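ホーム｜目次｜前の論文｜次の論文｜要旨｜本文｜文献
10月
Zumport衣生活研究室

3. 洗濯後の衣類を「いったん置く」行為と、たたむ・掛けるの選択

3.1 問題の所在

家庭における衣類整理の研究では、洗濯と収納の二つの工程に関心が集まりやすく、その間にある短い工程は独立した分析の対象になりにくい。取り込まれた衣類は、たたまれるか掛けられるかのどちらかに進むが、その前に台や床、寝具の上に一度置かれることが多い。本節では、この置かれた状態を「仮置き」と呼び、仮置きの形が次の動作の選択にどう関わるかを検討する。

仮置きを取り上げたのは、予備調査の記録を読み返したときに、回答者の説明と記述の食い違いが目についたためである。質問紙では「取り込んだらすぐたたむ」と答えた世帯でも、日誌欄には「机に出したまま夕食」「ソファに移した」といった書き込みが残っていた。回答者にとって仮置きは作業のうちに入っておらず、尋ねられても思い出しにくい行為であったと考えられる。そこで本調査では、作業の区切りを回答者の判断に任せず、衣類が手から離れた時点をすべて記入してもらう形式に改めた。

用語について補足する。「たたむ」は衣類を平面上で折り重ねて小さくする動作、「掛ける」はハンガーまたは棒状の支持物に衣類をあずける動作を指す。丸めて籠に入れる動作は、今回の集計では「その他」に含めた。ハンガーに通した衣類を棒に掛けずに椅子の背などへ置いた場合は、手順としては掛ける作業の途中にあるものとし、仮置きに分類した。この扱いには異論もありうるが、同じ衣類が後から棒に移される例が日誌に繰り返し現れたことから、途中と見なすのが妥当と判断した。

3.2 資料と方法

資料は、集合住宅Gourlayに居住する世帯から集めた作業日誌と、Worport実習室で行った卓上での観察の二種類である。日誌は2週間を記入期間とし、有効な記入は335件であった。1件は一枚の衣類または布が手から離れてから次に手に取られるまでを指し、同じ衣類が二度置かれた場合は別の件として扱った。

日誌の記入項目は、置いた場所、置いたときの形、次の動作、次の動作を選んだ理由の四つである。形については「広げた」「二つ折り」「丸まった」「落としたまま」の選択肢を設け、当てはまらない場合は自由に書いてもらった。理由の欄は任意とした。空欄の日誌も除外していない。

卓上観察では、白い天板の作業面に小型の掛け棒を置き、布とハンガーを組み合わせて配置を検討した。掛け棒は作業面に直接立てるもので、布の置き場と掛ける場所が一続きの面の上に収まる。家庭の部屋全体を扱うと移動の距離や家具の配置が結果に入り込むため、ここでは置く、たたむ、掛けるの選択に関わる要素を手の届く範囲に限った。

実習室の作業は火曜の午後に行った。布は柄のない薄手のもので、しわの寄り方が見て取れる程度の大きさを選んだ。布の初期状態は毎回そろえることをせず、手から放したときの形をそのまま用いた。家庭での仮置きは形がそろっていないのが普通であり、初期状態を整えてしまうと、調べたい条件そのものが失われるからである。
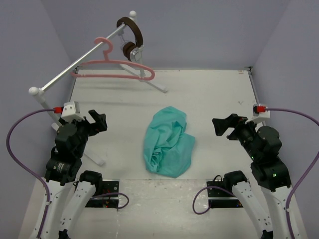

図2　作業面上のしわの寄った布と、空のハンガーおよびヘッドホンが掛かった棒。

日誌の分類にあたっては、二名の評定者が独立に形の判定を行い、判定が分かれた件は協議で決めた。もっとも判定が分かれたのは「二つ折り」と「丸まった」の境目である。端の一部だけが巻き込まれ、残りが広がっている布は、どちらの語でも説明できてしまう。協議の結果、折り目が布の向かい合う二辺をおおむね結んでいる場合に限って「二つ折り」とし、それ以外は「丸まった」に入れることにした。家庭での言い方とは必ずしも一致しないが、集計の単位としてはこの基準で通した。

掛け棒の使用状況も日誌から拾った。棒に何が掛かっているかは当初の項目に入れていなかったが、自由記述に言及が多く、後から補助項目として起こしたものである。自由記述からの抽出であるため、書かれていない世帯に該当する物がなかったとはいえない。以下では件数の比較には用いず、記述の内容のみを参照する。

3.3 置いた形と次の動作

置いたときの形が「広げた」または「二つ折り」であった件では、次の動作として「たたむ」が選ばれやすかった。理由の欄には「もう半分できている」「そのまま折ればよい」という趣旨の記述が並ぶ。二つ折りの状態は、回答者の中ですでにたたむ作業の一部として扱われており、掛けることは手順を戻すように感じられるらしい。ある回答には、シャツは本来掛けるつもりであったが、置いたときに袖がそろっていたのでたたんだ、とある。

これに対して「丸まった」および「落としたまま」の件では、次の動作が一つに定まらなかった。手に取ったあとの最初の操作は、形を確かめるための持ち上げである。肩や角にあたる部分を探し、見つかった箇所をつまんで振る。この段階で衣類は空中に下がった状態になるため、近くにハンガーがあれば掛ける方向へ、なければ再び面に下ろしてたたむ方向へ進みやすい。日誌の記述からは、衣類の種類よりも、持ち上げたときに手の届くところに何があるかが選択を左右していた様子がうかがえる。

このことは、しわの深さをめぐる記述とも対応する。しわが中央に集まっている布では、端をつまんで持ち上げても中央がすぐには開かず、片手で支えながらもう一方の手でのばす操作が加わる。回答者はこの操作を「ならす」「はたく」「引っぱる」などさまざまに書いているが、いずれも両手がふさがる点で共通している。両手がふさがった状態では、遠くのハンガーを取りに行くことができない。掛けるつもりのあった衣類がたたまれて終わる例の一部は、この段階で生じていると見られる。

なお、端が小さく巻き込まれた布については、巻いた部分に気づかないままたたまれる例が日誌に6件あった。いずれも後で開いたときに折り跡として見つかったもので、うち1件はアイロンをかけ直している。件数としては少ないものの、仮置きの形が最終的な仕上がりに残る経路を具体的に示している。

3.4 掛け棒の上の物

掛け棒に関する自由記述では、衣類以外の物への言及が目立った。帽子、かばん、ベルト、ヘッドホンなど、つるすことのできる輪や弧の形をもつ物が棒の端近くに掛けられている。棒の端は衣類を通すときに手が通る側でもあり、そこに別の物があると、ハンガーは棒の中ほどに寄せて掛けることになる。回答者の中には、棒の端に「いつもの物」を置く場所を決め、残りの部分を衣類用と考えている者もいた。

空のハンガーが棒に残されているかどうかについても記述がある。空のハンガーを棒に掛けたままにする世帯と、別の箱や引き出しにまとめる世帯があり、前者では、衣類を持ち上げてから掛けるまでの動作が短い文で書かれる傾向があった。「取って掛けた」「そのまま通した」といった書き方である。後者では「ハンガーを出してから」「先に数をそろえて」のように準備が別の動作として書かれている。準備を先に済ませる世帯では仮置きの回数が少なく、取り込みの途中で思い立って掛ける世帯では仮置きをはさむことが多かった。

ただし、空のハンガーが棒にあれば必ず掛ける動作が増えるというわけでもない。棒に残ったハンガーの幅や厚みが衣類に合わない場合、回答者はそれを外して別のものを探すか、たたむことに切り替えている。厚みのあるプラスチック製のハンガーは肩の跡がつきにくいとして好む回答がある一方、襟ぐりの狭い衣類に通しにくいという回答もあった。収納用品Silettiの棒を使用している世帯からは、棒の長さに対してハンガーが大きく、二つ並べると端が重なるという記述が得られている。棒とハンガーの寸法の組み合わせは本調査の対象外であるが、次の調査では項目に加える予定である。

3.5 作業面の縁

もう一つ検討しておきたいのは、作業面のどこに布が置かれるかである。日誌では、布を置いた位置が面の手前側に偏っていた。手前の縁に近い布は取り上げやすいが、広げると縁から垂れ、たたむ途中で滑り落ちることがある。回答者はこれを避けるために、取り上げた布をいったん奥に移してから広げている。奥へ移す動作は、仮置きがもう一度繰り返されることを意味する。

面の奥に掛け棒や小物がある場合、この移動は制限される。広げるだけの奥行きが残っていないと、布は斜めに広げられるか、二つ折りのまま扱われる。斜めに広げた布は端をそろえにくく、たたみ上がりの形にばらつきが出る。卓上観察でも、棒を面の対角線に沿うように置いた配置では、布を正面に向けて広げられる範囲が片側に寄った。棒を背面に平行に置き直すと範囲は左右にそろうが、棒の端に手が届きにくくなる。どちらの配置がよいかは、たたむ量と掛ける量の比によって変わるものと思われる。

家庭では、この比は曜日や天候によって動く。日誌のうち14件には、雨の日に室内で棒を使ったため、たたむ場所を床に移したという記述があった。床に移った作業では仮置きの範囲が広がり、衣類が種類ごとに小さな山に分けられる。机の上では山を分ける余地が少なく、ひとつの山から順に取り上げる方法がとられていた。山を分ける方法では、置くときにすでに次の動作が決まっていることになり、3.3で述べた形の影響は弱まる。

以上の検討は、記入者自身の観察に基づく日誌を主な資料としている。記入すること自体が作業の仕方を変えた可能性は残り、記入期間の後半に「広げた」の件が増えたことも、その影響を受けているかもしれない。次節では、たたむ動作に進んだ件に限って、折りの回数と収納先の関係を扱う。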